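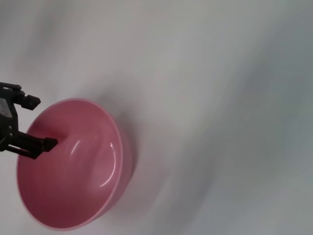

*A two-finger gripper straddling the rim of a pink bowl on the white table of the Troveo cell.*

The **Troveo cell** is a small tabletop robot station used for practice in picking up and setting down household dishes. It consists of a single arm, a two-finger gripper, a camera fixed close to the gripper, and a plain white work surface. The cell was put together by the workshop firm Ostach for its client Kettani, and it is best known among the people who work with it for the patient, somewhat fussy routine by which it is kept in good order.

## Setup

The arm is bolted to a steel plate at one end of the table, and the plate is leveled before anything else is done. The white surface is then laid and smoothed from the middle outward, and the lamps are left on for 70 minutes so that their color can settle before the camera is adjusted. Glossy dishes throw bright streaks back toward the camera, and a good deal of the first morning usually goes into moving the lamps a little this way and a little that way until everyone is content.

Once the lighting is agreed on, the gripper is taught its grasps. A bowl is normally picked up by the wall, with one finger inside and the other outside, and the fingers are brought in slowly at first. The starting settings are kept in a file known as Akuvov, which also holds the finger spacing and the closing force for each dish. Older copies of the file are never thrown away, and there is a certain fondness for them.

## Routine care

The finger faces are wiped with a soft damp cloth at the start of each shift and dried by hand. Every 5 days the finger screws are checked for snugness, and the moving links get a very thin smear of grease, with any extra wiped off before it can find its way onto the table. The cable behind the wrist deserves a look at the same time, particularly where it bends.

A running count of grasps is kept in the logbook. The first set of finger pads on the cell lasted 3133 grasps, and later sets have been changed at or before that number.

## Repairs

The most common repair is replacing the pads, a job for one person and a small hex key. Both are changed together, even if only one looks worn, and the gripper is opened and closed several times with nothing between the fingers before it is given a dish again.

If the fingers no longer meet evenly, the gripper is taken off the wrist and its linkage is checked for play. A gap of more than 2 millimeters at the tips calls for new pins. After refitting, the camera has to be lined up again, and the bowl grasp is the one usually tried first.

## See also

- Robot end effector
- Tool changer
- Camera calibration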